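Ticket: Hurbridge team, folding shifts running over, staff "standing about"
January, by Satish Murthy, field support
Status: open (reopened)

Reported by Kaja Pärn, shift lead: since the two-arm unit went out on home laundry visits, the folding part of a visit overruns and the handler ends up working later than when we folded by hand. She also asks what the handler is supposed to be called now. I can only help with the first one.

Setup: Roltari software, standard fold routine, one handler per visit. Before the unit came we sent two people, and they talked to each other. The unit does not talk, apart from a chime when it wants something.

Entry 1, Kaja
Unit stops and chimes. Handler goes over, clears the fault, goes back to pairing socks. Unit chimes. I logged 7 stops on one visit and gave up on the socks. The fault text each time is "workspace not ready", a sentence I could say about most living rooms I have ever been paid to stand in.

Entry 2, Satish
Asked for the site profile. The profile says "clear floor, single work surface". Whoever filled it in has a lovely home. I asked Kaja for something from the unit's own view during a visit.

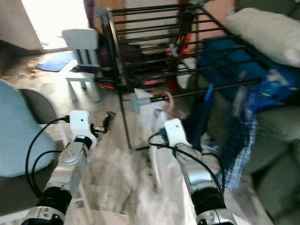

Unit's view at the wire rack, sofa to the right.

Entry 3, Satish
Right. There's a plastic bag on the floor between the arms and an umbrella-type handle hooking up by the bottom rod, and the routine has opinions about both. Changed the profile from "clear" to "domestic, occupied". Also raised the approach height so the right gripper stays farther from the lower rods of the rack. Please try again and log stops with times.

Entry 4, Kenta Onishi, handler
Tried it. Down to 4 stops. Times attached, all of them in the ten minutes I had set aside for my tea. For the record, the job is now: go in first, move things off the floor, ask the family whether I may move the things on the sofa, watch, move the things back. I used to be quite a fast folder. I mention it because my review form still has a box for folding speed and I would like to know whose speed goes in it.

Entry 5, Satish
Passed the review form question to Nandini Rajan in staffing. The remaining stops look like cloth handling. Large pieces get picked up near a corner by one arm, and the second arm has to find somewhere sensible to hold. If the piece is bunched at one end, the routine can't decide which edge is the edge. I sympathize, I have fitted sheets at home. For these, set the basket to the left of the folding table and leave the tabletop clear before starting. Send me a view of a big piece with both arms on it.

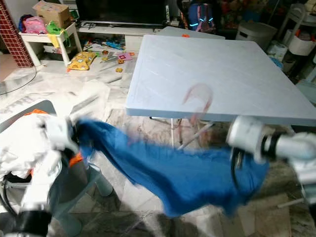 The left side is gathered up tight and the rest is hanging open, so the edge finder is working with half a cloth. Two settings to change: "regrasp before spread" to ON, and "spread wait" from 2 seconds to 6. It will be slower per piece. It should be faster per visit, if the handler stays out of the chair – and I know how that sounds.

Entry 6, Kenta
Done. Better on towels. No opinion yet on bedding. The longer wait gives me time to pair socks again, so I have my old job back in six-second pieces.

Entry 7, Nandini Rajan, staffing
Folding speed is off the review form for handlers on the unit. "Room preparation" goes in, and it counts as paid time from the door. I've also asked Sisulham head office whether lone visits can go back to pairs in larger homes. They want to see the overrun figures first, so please keep logging, even the boring ones.

Entry 8, Kaja
Overrun is smaller, still there on Sunday visits when everybody's home. Two handlers have asked to go back to hand folding and one hand folder has asked to swap in, for her wrists. I have let them sort the rota out between them. Leaving this open until the bedding is tested. Could someone also turn the chime down?

Entry 9, Satish
Chime volume is under Sounds, then Alerts. The lowest setting is "Gentle". It's the same chime.

Last updated: January, 4:40 pm
Contact: Sisulham field support desk, Hurbridge | © Sisulham | Back to top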